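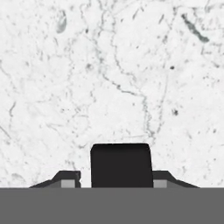
The Lorora arm: questions we get asked

Neusa Andrade and Ikhsan Mangundap look after this page. It covers the small arm being built on the back bench at the Clinham shared workshop. If your question isn't answered, write it on the sheet by the door or ask on a Monday evening.

What is Lorora?

A bench-top arm with a two-finger gripper, meant for picking up small parts and putting them in trays. Members are building it in their own time. The name was Ikhsan's and has stuck.

Is it finished?

No. The shoulder and elbow run. The wrist turns but has play in it, and the second set of fingers is still being printed. Most of the current work is in the simulator.

Why do so much in simulation?

A bad command to the real arm can strip a gear, and gears take a fortnight to arrive. The same mistake in the simulator costs a restart. We also get far more attempts that way - the last batch was 2,000 runs, left going overnight on the old office computer.

Why is the simulated table marble?

Early on we used a flat grey top and the vision code did very well on it, then fell apart on the real bench, which is covered in scratches and pen marks. A veined surface gives the code something to be wrong about. Aldana Villalba added the marble and it is now the default. There are other surfaces in the same folder.

The veins look blurred. Is something wrong with my copy?

No, the texture is low resolution. A sharper one slowed the older computer too much.

My simulator starts with nothing on the table. Have I missed a step?

Objects are loaded separately. Start the table first, check that the gripper view looks right, then load a parts list. If the list is in the wrong folder you will get a bare table and no error message. We know about this.

How should the gripper sit in the wrist view?

At the bottom, with the marble filling most of the picture. It sits a little to the right of centre and that is fine. If it has gone from view altogether, the mount angle has been reset and you need to reload the settings file.

What does it cost to join in?

Nothing beyond normal workshop membership. So far we have spent 41 pounds on printed parts and more than we would like on motors. Soledad Acuña keeps the list if you want the details.

How much can it lift?

The target for the real arm is 100 grams at full reach. At the moment it manages 80 before the elbow sags. Please don't test this yourself.

Can I use the real arm on my own?

Not until you have had the short induction with Pilar Arancibia. You can use the simulator whenever the workshop is open, and from home if you copy the files.

Where are the files?

On the shared drive, in the folder called Sallent. The one called Orellana is the old version with the three-joint arm. Leave it alone, as a few people still use parts from it.

When will it be sorting real parts?

We hope to have the wrist rebuilt by November. Sorting comes after that.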